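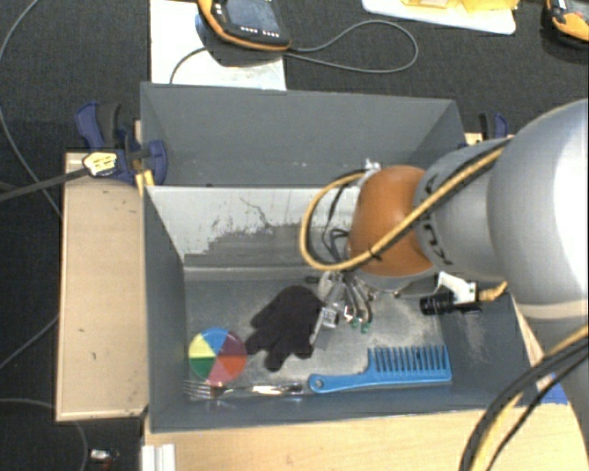

Lilla Bognár
29 January

I've been asked a few times how the lost property shelf at Windton station got sorted, so I'll put it all in one thread. It's long. Mute me if you don't care about umbrellas.

Background for anyone new. Windton is a small station on the Dolden branch. Two platforms, one ticket window, a waiting room with a heater that works on the lower setting. I did the early turn there for seven years.

When I started, lost property was a cupboard under the stairs. Things went in and stayed in. There was a notebook on a string but the last entry was a pram wheel and the pen had dried up.

Rhydian Llewellyn was in charge of the window then and his system was memory. He could tell you which train a hat came off and what the weather was doing. It worked very well until he went on holiday.

The main thing I learned is that people don't ring up for most of what they lose. They ring for phones, keys, glasses, anything belonging to a child, and anything knitted by a relative. They don't ring for gloves. A single glove is gone from their mind by the time they reach the car.

Small household things turn up far more than you'd expect. Combs, cutlery out of packed lunches, bits of board games, tape measures, one half of a salad server. I don't know why anyone had a salad server on the 6.52.

So the first change was to split it by how likely the owner was to come back, and forget about what sort of thing it was. Likely went on the shelf by the window. Unlikely went in the cupboard. Until then you'd had to move a lot of scarves to get at a set of house keys.

Second change was labels. Brown luggage tag, date, train, where on the train, initials of whoever took it in. Rhydian thought this was a lot of writing for a fork. He did it though.

If you're setting one of these up anywhere, school or library or leisure centre, write down WHERE it was found. The date matters less. People are often out by a week on when they lost something but they nearly always know where they were sitting.

Third change was a time limit. We kept things for three months, then they went. Before that there was no limit at all, and I found a rain hat in there with a ticket tucked in the band that cost less than a cup of tea does now.

We did the first proper clear-out one May. I wrote everything in an exercise book as it came out of the cupboard and the total was 668 items. I still have the book. 37 of them were umbrellas, which is lower than people guess when I ask.

Most of what was fit to use went to the charity shop on Veres Street. Manee Rojanasak ran the back room there and she was firm about what she'd take. No single shoes, no opened make-up, nothing with a plug unless it had been tested.

She did take single gloves. She washed them, kept them in a drawer and paired up any that were close enough. They sold in the winter for next to nothing, mostly to people who wanted them for gardening.

Things with a name in them were different. We tried to get every one of those home, even when it was past the three months. A school jumper is easy. You send it to the school.

A harder one was a recipe notebook with "N. Mansilla" inside the cover and no address. It had been in the cupboard for ages. Half of it was in Spanish and there were stains on all the pages that mattered.

I put a card up in the waiting room and another in the post office. It took five weeks. Nélida Mansilla came in for a ticket to Braltard, read the card while she was waiting, and asked me whose handwriting it was. Mine. She said it was hard to read. Fair enough.

She'd left it on the train after visiting her sister and had assumed it went out with the newspapers. She hadn't asked at the window because she didn't know we kept anything. There was no sign up. That was a fourth change.

The sign said LOST SOMETHING? ASK HERE. Enquiries went up straight away, and a fair few were for things lost years before or on different railways altogether. One man wanted to know about a canoe paddle. We didn't have it.

Things I'd do differently. I'd have put the sign up first. I'd have used a proper ledger, as the exercise books came apart at the staples. And I'd have kept wet things separate from the start, because one soaked coat will ruin a whole shelf.

Lajos Somogyi has the early turn now. He keeps it all on a spreadsheet and sends me the odd line from it. The latest was "trombone mouthpiece, rear carriage, under seat".

Several of you have asked about bikes. Bikes were never lost property, they went through the main office at Dolden and had their own form. I never saw a completed one.

And for the person who messaged about a green scarf left on the branch before Christmas: ring the window in the morning and ask for Lajos. Tell him which side you were sitting on.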